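Back at the table

So I've been putting off writing this one, mostly because every time I mention work at a family dinner it turns into a debate about whether robots are going to eat us all, and I didn't want to have that debate with the internet too. But three of you emailed after my last post (the one about my knees, sorry) asking what I meant by "before I moved off the line," so okay, let's do it.

For anybody new: I work at Hustitz, and for most of my time there I was on gift packing. Bath sets, kitchen sets, the little boxed things you grab when you forgot it was your aunt's birthday. You stand, the belt comes at you, you put the soap in the dish and the dish in the box and the tissue over the top, and you do it again. I was good at it! I could do it while telling a whole story about my landlord and not miss a box. By December my wrists would be toast and I'd be dreaming about tissue paper, but I liked the people and I liked being fast.

Then the company bought 2 arms from Flendix for the packing end. We heard about it the way you hear about everything at work, which is that somebody's cousin saw the crates. There was a meeting after that, with donuts, and a slide that said "your role is evolving," and I remember looking down the row at everyone chewing very slowly.

What they told us was that the arms would take over the simple sets and that some of us could move to the teaching room. Six spots. Same pay to start, with a bump after the trial period. I put my name down mainly because the teaching room has chairs.

The way it works is you hold a gripper in each hand, same kind of fingers the arm has, and you do the job with those and not with your own fingers. The recording gets saved, and the arm learns from a big pile of them. That's the whole idea as it was explained to me, and I'm sure an engineer is wincing somewhere. My target is 200 good runs a shift. A run is one try at one task, start to finish, and it goes by quicker than you'd think except when it doesn't.
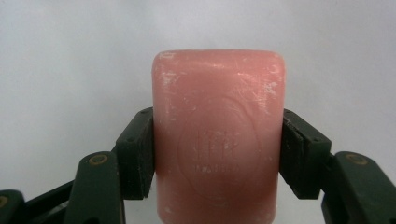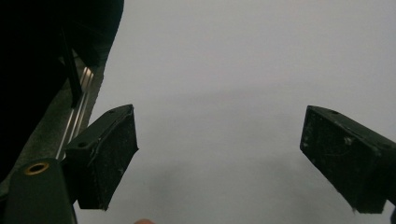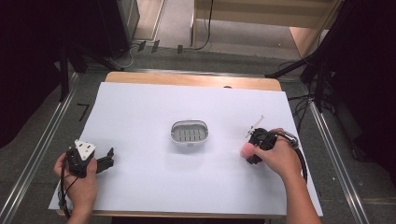

The biggest change for me has been learning to be slow. On the line, slow was the worst thing you could be, and I had years of pride tied up in not being that. Now I sit there going at the speed of a person carrying a full bowl of soup, and Imad Haddad (he runs our room, very patient man) still tells me to take it easier on the squeeze. Soap looks like the simplest thing in the world to pick up until you're doing it with two black pads pressing on the edges of a pink bar, with none of your own skin anywhere near it. My hands knew everything there was to know about soap and I'd never had to put any of it into words. How hard do you hold it? I don't know, soap hard! Turns out that's the question I get paid for now.

And it's a different kind of tired. My feet are fine, my back is fine, I go home and I can lift a pan. But my brain is mush by two in the afternoon. You have to pay attention the entire time, because if you drift off and fumble, that run gets tossed, and if you drift off and fumble and don't flag it, then the arm picks up your fumble. There was a week early on where I had this habit of tapping the dish before I put the soap in. Just a tiny tap, no reason for it, I'd done it on the line forever. Well, the arm started tapping. Imad came and got me and we stood there watching this very expensive machine go tap, tap, and I laughed so hard I had to go out in the hallway. Then I felt kind of strange about it for the rest of the day. It was like hearing your kid swear and knowing exactly where they got it.

Okay, the part people want to know. Did anybody lose their job? No one was let go when the arms came in, and that's true and I'll say it. But three people left over the next few months and their spots weren't filled, and I don't think you get to leave that out. One went to Brastari across the river, where they still pack by hand, and she says it's fine, bit chilly. The night crew got folded into days, which was great for some and a mess for anyone who had their childcare built around nights. I've seen two cheerful articles about our plant in the business newsletter and neither one mentions the childcare.

The line itself is quieter too. The folks who stayed on packing do the odd sets now, the ones with ribbon or anything fragile, and they fix what the arms drop. So all the easy boxes are gone. I hadn't thought about this until my friend over there complained about it at lunch, but the easy boxes were when you talked. You'd get a run of plain ones and your hands would go off and do them by themselves and you could hear all about somebody's wedding. Now every box that reaches her is a fussy one. She makes a little more per hour and she's bored and stressed in the same minute, which I didn't know was possible.

In the teaching room we don't talk much either, at least not during runs. We make up for it at breaks. There's a whiteboard by the door with everybody's totals on it, and as of this week mine says 2,148, which sounds like a lot until you look at the guy next to me. I asked if we could take the totals down. The answer was that they're "motivating." I'm going to ask again.

The thing I keep chewing on is the money, and I'll try not to rant. When I packed a box, I got paid for the box, it went out the door, done. Now what I make is a way of doing something, and the arm is going to keep on doing it my way long after I've gone home. I don't think I'm owed a royalty every time a robot puts soap in a dish (although if someone at Hustitz is reading, I wouldn't send it back). But six of us brought years of knowing how into that room, and the pay bump they gave us was sized like we'd learned a new software. A few of us wrote that down in a letter, politely, and we have a meeting coming up on it. Imad read it before we sent it and fixed my commas.

Would I go back to the line? Some mornings, yeah. I miss being quick. I miss the radio, because we can't have the radio on in the new room, and I've never gotten a straight answer as to why. But I also opened a jar of pickles last night with no help, and a couple of Decembers ago I was asking my neighbor to do it, so I'm not going to sit here and tell you the old way was all wedding stories and sunshine.

Next up they want us on towels. Folded ones, going into a box, with the label side up. The woman who taught towels at the Mahasneh plant came by to show us how they did it, and she laid one out, looked at all of us, and said "bring snacks." I'll report back on that. And yes, I still owe you the lentil recipe, it's coming, I just have to find where I wrote down how much cumin.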